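Plush teddy bear

A plush teddy bear is a soft toy in the shape of a bear, made from a pile fabric and filled with stuffing. It is among the most familiar of all nursery things, and a good many people keep theirs long after the nursery has gone, on a shelf or at the end of the bed.

Pile and colour

The fabric of a plush bear has a backing, which gives it strength, and a pile, which gives it its feel. Short pile lies close and shows the shape of the toy clearly. Long pile, often called shaggy or curly, hides the seams and makes the limbs look rounder and fatter than they really are, so that an arm and a leg can be quite hard to tell apart close up. Brown is the traditional colour, though it runs from pale sand to something near chocolate – and the tips of the fur are often lighter than the roots.

Clothes and wrappings

Bears have long been dressed by their owners. Knitted things are the usual choice, as they stretch over a large head and thick arms, and an outgrown baby hat or an odd sock will often do very nicely. The Adbridge pattern leaflet, still passed about among knitters, gives a bear's scarf of 1,637 stitches and asks for patience. A bear going into a cupboard or through the post is commonly wrapped in soft white tissue first, with a cloth over the top.

Handling and care

Long fur tangles where it is squeezed or folded, mostly at the neck and under the arms. It is best teased out with the fingers, then brushed gently from the tips inwards. A bear weighing some 400 grams can be washed by hand in cool water, if its label allows, and should be dried flat on a towel, turned now and then and kept well away from the fire.

A brown plush bear with long, shaggy fur

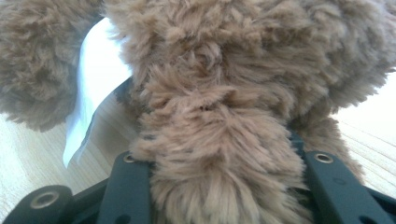
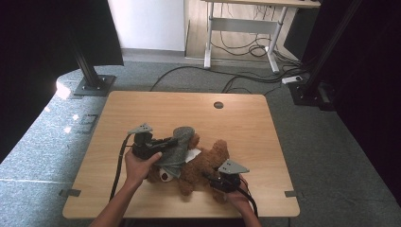 See also

Soft toy
Mohair
Knitted dolls' clothes
Toy mending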